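About Studska

Hi, I'm Julián, and Studska is what happened when I got tired of watching good people buy the wrong robot. We help small manufacturers, school labs and workshops plan and budget for automation. We don't build robots and we don't sell them, and we don't take a commission from anyone who does. You pay us a fee, we help you spend the rest sensibly.

Before this I was a buyer at a cookware plant, and my first big purchase was a robot arm that fit the budget to the dollar. Great! Except I'd forgotten the grippers. And the table. And the electrician, the training, the spare cables and the extra floor space. I went back upstairs for more money 7 times that year, and by the last visit they had stopped offering me a chair.

So now I do the embarrassing part early, on a spreadsheet, with you sitting next to me. Our standard planning sheet has 64 lines on it. Most first-time buyers come to us with two of them filled in (the robot and the shipping), and we work through the others over coffee.

Who we are

Rongrong Cheng runs the numbers. She came over from leasing and can tell you by lunchtime if it makes more sense to rent, lease or buy. She's also the one who will ask how many hours a week you really plan to run the thing, and she'll wait for an answer.

Barnabás Takács looks after our test room. If you're thinking of a two-armed setup, bring him your part – the real one, with the scratches and the awkward rim – and he'll work out what kind of grip it needs before you order anything. Ayman Mansour reads contracts, service plans and warranties, and he enjoys it, which I'll never understand.

We're strict about trying the job before pricing it. A plain table, the part, two arms and an afternoon will tell you more than a month of sales calls. Can both grippers get to the part at once? Do the cables have room when the wrists turn? How big does the table need to be, and where will people stand? Every one of those ends up as a line in the budget, so we'd like to know early. 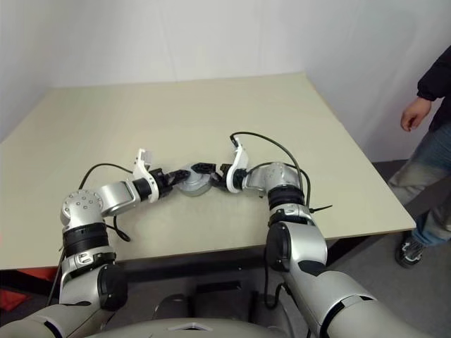 What it costs to work with us

A first planning session is $2000, flat. That covers a visit to your site, a trial in our test room and a written budget you can hand to your boss, your bank or your school board. If you go on to a full purchase plan, we take the session fee off the price.

Grippers get their own page in every budget we write. So do cables, fixtures and the table, and there's a page for year two as well, when the service plan kicks in and the discount has run out.

Where we've been lately

We planned the packing cell at Dandance, and in January we finished a five-year equipment plan for the teaching lab at Wondville. Baltasar Montes at Bermúdez had us in to look at a quote he'd already signed (we got him better training terms, but please call us before you sign!).

Come and see us

The test room is open to visitors most mornings from 9 a.m. Drop us a line first so Barnabás can clear a table, and tell us the size and weight of your part. If you already have a quote, bring it along, fine print and all. Ayman will want that page.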